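The snacks are free and the chairs have wheels: a morning with Malathi Rao at Kindgate

By Keerthana Kartha

Malathi Rao began to write about small work rooms because she was tired of working in bad ones. For her newsletter, Penance, she visits shared offices and study rooms and reports on the things that people touch all day: the tables, the sockets, the chairs, the drawer with the teaspoons. It has 730 readers now. I met her at Kindgate, where she rents a place by the month, and we talked for most of the morning.

I asked her first why she called the newsletter Penance. She laughed. "My first office was a store room behind a printing shop. I sat there for 3 winters with my coat on. A friend said I must have done something very bad in my life to deserve this. So the name was ready."

She does not believe that a good desk must be expensive. The one she works at when she is at home cost her 585 rupees from a school that was closing, and she carried it up the stairs with her brother-in-law, Muthu D'Souza. He has not forgiven her for the stairs. "It is heavy and it is ugly, but it does not move when I type," she said. "I have sat at very beautiful desks which shake like a bus."

Her opinion about shared tables is more strict. She prefers two small tables put together to one big table, and she has written this so many times that her readers send her letters about it. "With two you can change your mind. If somebody comes with papers, you push them together. If you have a quarrel, you pull them apart." The weak point, she says, is always the line in the middle, where pens and crumbs go. At Kindgate she has asked that the tables are checked every October, when the floor is washed and everything must be moved.

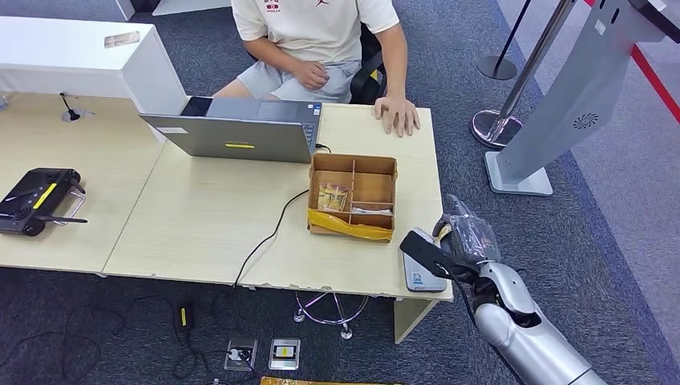

Cables are the subject on which she gets the most letters. Her view is that a cable should leave the table by the shortest way and should not cross the place where a person puts the hand. At most desks it does what it wants - here a black one comes out of the right side of the laptop, makes a curve over the pale wood and goes down at the front edge. "That is the knee side for somebody else," Malathi said. "I would take it to the back and fix it with a clip." She is less severe about the cardboard box with partitions that stands next to the laptop, with small packets of snacks in it. She likes a box with compartments, because you can see what is finished without putting your hand inside.

We came then to food, which is a difficult matter in shared rooms. Malathi told me that she once wrote 319 words about biscuits and lost a friend. Her rule is simple: what is in the open box belongs to everybody, and what is in a closed bag belongs to the person who brought it. Tin-yau Tseng, who looks after the bookings at Kindgate, listened to this from the door. "People follow the first half of the rule very well," he said.

Is there anything she has changed her opinion about? She thought for a while. "Chairs," she said. In the beginning she wrote against office chairs with arms, because they hit the table and damage the edge. Then her shoulder became painful and she borrowed one from Nandini Sundaram, her neighbour in the building. She kept it for so long that Nandini bought another. "Now I say, take the arms, but look at the height before you pay."

Her next visit is to Takier, a reading room above a bakery, and she is already worried about the stools. I asked if she would ever review Kindgate itself. She said that she could not be fair, and then she told me two more things that are wrong with the lamps.

Related

A repair table for the whole street
Poojary: the shop that sells only drawers and handles
How we share one kitchen shelf
Letters: in defence of the wobbly stool

This site uses cookies to remember your settings. By continuing to read, you accept our cookie policy. Accept | Manage choices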